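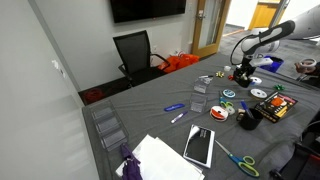
Table set-up for the gift wrapping session at Farketmont. Thread, mostly measurements and complaints.

1/ The cloth goes on first. Grey, mid-weight, straight out of the bag and not ironed. Wrinkles do no harm under a box, but a loose fold near the cutting area will catch the lower blade of the scissors. Flatten that part by hand and leave the rest.

2/ Ribbon. We use Lustier 50 m spools, the plain polypropylene sort. It curls if pulled over a blade at a steady speed. Too fast and it splits along its length. The width is nominal and varies slightly between batches, so don't mix batches on one parcel.

3/ Cut length for a single cross with a bow: twice the length, plus twice the width, plus four times the height, plus 800 mm for the bow and tails. Cut the first one, tie it, then correct the figure before cutting the rest.

4/ Clear acrylic holders and trays show fingerprints. Wipe with a damp microfibre cloth, never glass cleaner with ammonia in it, which crazes the surface over time.

5/ Tape. Clear tape on a plain roll needs the end folded under by 3 mm each time it goes down. Omit this and you will spend the afternoon picking at it with a thumbnail.

6/ Second half of the layout – scissors, pens and small items towards the back, boxes and large spools towards the front. The bows end up wherever they were last put down. 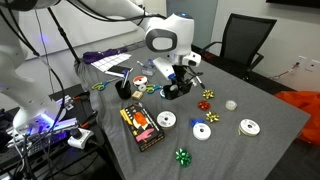
Can the same scissors be used for paper and ribbon?

They can, but ribbon dulls the edge and a dull edge tears thin wrapping paper. Keep one pair for each, with different handle colours so they don't get swapped.

7/ Stick-on bows: the adhesive pad holds on coated paper and fails on anything textured. For textured paper use the Warraich pads, 2 per bow, pressed for a slow count of five.

8/ Flat boxes with a printed top need no paper at all. One band of ribbon, off centre, clear of the illustration. Tape the join on the underside.

9/ Stock for January: more white ribbon, clear tape, a spare pen. Prerkuvetti have changed the core size on their tape again – check it against the dispenser before ordering a full carton.

10/ Offcuts under 200 mm go in the bin. Longer ones are kept for tags.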